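Braloldale Picture Books — README

Welcome! Braloldale is a collection of children's picture books and picture cards, catalogued cover by cover, with notes on size, format, language and how each one looks lying flat. It started as one shelf and a spreadsheet and has grown into something I'm properly fond of. If you like picture books, or you need a tidy set of records about them, I hope you'll find plenty in here to enjoy.

Maintained by Imani Yazzie. Current release: Hovon. The previous release was called Stan, and a few old file names still carry that word (sorry, they'll go in the next tidy-up).

What you get

There are 600 titles in the catalogue and 3,244 photographs. Of the titles, 183 are in Chinese or have Chinese on the cover next to another language. The rest are mostly English and Welsh, with a small, lovely group of Polish board books that came in as a single boxful last November.

Each title has a record of its own in the titles table, and each photograph has a line in the photos table pointing back to it. Loose cards (flash cards, story cards, the square ones that come tucked in the back of activity books) have their own table, as so many of them have lost the book they came with.

What's in a title record

title — as printed on the cover, in the original script
title_en — a plain English version, mine unless the book prints one
format — board, paperback, hardback, cloth, concertina
cover_main — the main background colour, in everyday words
cover_subject — what the illustration is of: vehicle, animal, house, weather, food and so on
barcode_place — front, back, none; if front, which corner
sticker — yes or no, with a note if it covers any of the art
condition — a number from 1 to 5, where 5 is as good as new

I went back and forth on colour names and settled on words you'd use out loud. "Cream" is in the list, "ecru" isn't. Where a cover has a plain part and an illustrated part, cover_main goes by the plain part and the colours of the picture go in the notes. You'd be surprised how many covers are built that way, with the title up top on something pale and all the fun going on underneath.

The photographs

Covers are taken lying flat, never propped. Some are on a plain grey board and some are on the big printed mat, the one with the swirling night sky and the cypress trees in thick brushstrokes. I love that mat. It's also a real test for anyone trying to pick out the edges of a book, with deep blue, teal, burnt orange and yellow all running into each other, and a cover with orange and green in its own artwork can be hard work against it. A cream cover stands out nicely by comparison, and the one on the mat with the blue and grey vehicle on the front is a good place to begin. It has Chinese text, a little red logo and its barcode label up in the top right corner, so it exercises nearly every field in the record.

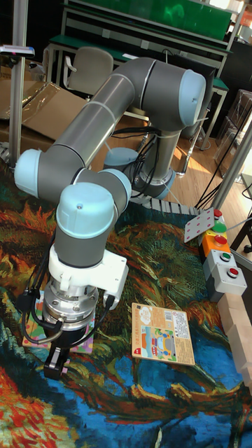
Folders

titles/ — the main table, plus one short text file per book with longer notes
cards/ — the cards table and its photographs
photos/plain/ — covers on the grey board
photos/mat/ — covers and cards on the printed mat
words/ — typed-out cover text, one file per title
jerkska/ — see below

Jerkska

Jerkska is the small word list that goes with the catalogue. It matches the Chinese, Welsh and Polish words used on covers to the cover_subject terms, so you can search for "digger" and get every digger whatever language it's in. It began as a scrap of paper by the keyboard and is now the part I use most. Additions are very welcome, especially for vehicles, where the children's words and the grown-ups' words are often quite different.

How the text was typed

All cover text was typed by hand and then read back by a second person who reads the language. Simplified and traditional characters are kept as printed. Publisher names are left out of the words files but kept in the titles table. Barcode numbers are not typed out at all, partly for sanity.

If a word is hidden by a sticker or a crease, it's marked with a question mark in square brackets. Please don't fill these in from a shop listing — covers change between printings and I'd like the record to match the copy on the shelf.

Things to know before you use it

Vehicles are over-represented. Two of the bigger donations came from families with very keen fans of lorries and trains.
Condition scores were given by one person (me) and I am soft on books that have obviously been loved.
A card may be partly hidden in a mat photograph. Its record has part_hidden set to yes, and colours are only listed for the edges that show.
Cloth books don't lie flat. Their sizes are near enough, no better.

Changes in Hovon

Polish board books added
barcode_place split into front and back, with corners
cards moved out of the titles table
Fixed a batch of Welsh titles where the circumflexes had gone missing

Joining in

Corrections are a joy, please send them. Tell me the record number, the field and what it ought to say. For a new title I need a flat photograph of the front cover, the format, the size in millimetres and the cover text typed out if you can manage it. Back covers are nice to have. If you're not sure of a translation, leave title_en blank and I'll ask one of the readers.

Next on the pile: concertina books, which need a way of recording both sides, and a box of bath books still drying out on the landing.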